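Site Visit Notes: Open Day at the Employment Tribunal Advice Centre, Cullari

I spent most of a September afternoon at the open day run by the Cullari workplace law centre, which moved last year into the old Bridier building near the station. I act mainly for employers, so I was there partly out of curiosity and partly to hear the session on casual employees. Registration opened at noon and the main room was full by the first talk.

The centre gives free advice to workers on dismissal, underpayment and general protections matters. Its intake figures for the last reporting year were on a handout at the door: 374 enquiries, of which 140 became open files. The rest were handled with a single phone call or referred elsewhere. I would have liked a breakdown by industry, but the handout didn't give one.

Emese Gál, the principal solicitor, gave the first talk. Her subject was time limits, and she spent a good part of it on dismissal claims that arrive late. Many callers wait until an internal grievance has run its course before asking for advice, and by then the filing period has gone. She takes the view that a letter of termination should state the date of effect in plain words. I agree with her there. Half the arguments I see over limitation start with a letter that gives two possible dates - one for the end of work and one for the end of pay.

The second talk was on casual conversion. The speaker worked through a roster from a file she called Kozma, with the details changed, and asked the room at what point the pattern of shifts began to look like ongoing employment. Opinions differed. The employers' side of the room put weight on the written contract and the union organisers put weight on the roster, much as you would expect. Her own answer was that you need both, along with some evidence of how shifts were offered and refused.
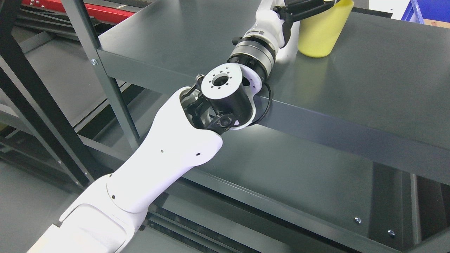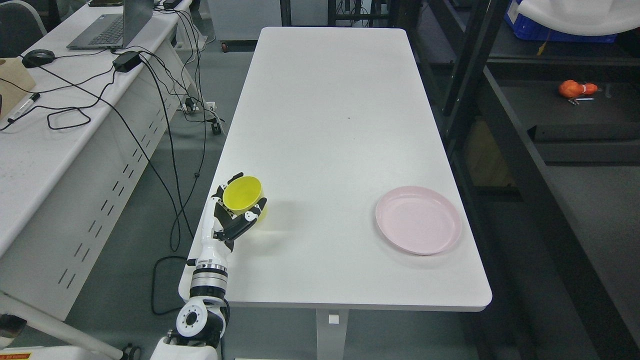
After the break we split into smaller groups. Mine had 12 people in it and was given a mock conciliation to run. The facts were simple: a warehouse supervisor at a company called Pisetti had been dismissed for misconduct after a meeting he was told was a catch-up. I was assigned to the worker's side, a useful change for me. We settled on five weeks' pay and a statement of service. The group next door couldn't agree on confidentiality and ran out of time.

A few practical points I took home:

Put the purpose of a disciplinary meeting in the invitation, and offer a support person in the same document.

Keep records of shifts that were offered and declined, as well as those worked.

Check that the settlement deed matches what was agreed at conciliation before anyone leaves. Tax treatment is the usual gap.

There was a short question period at the end. Someone asked whether small businesses could use the advice line, and the answer was no, although the centre will send out its printed guides to anyone who asks. I picked up the one on redundancy consultation. It is clearly written and I will be giving it to clients.

Parking behind the building is limited to two hours, so take the train if you plan to stay for the group work. The next open day is expected in autumn and bookings will be taken through the centre's front desk.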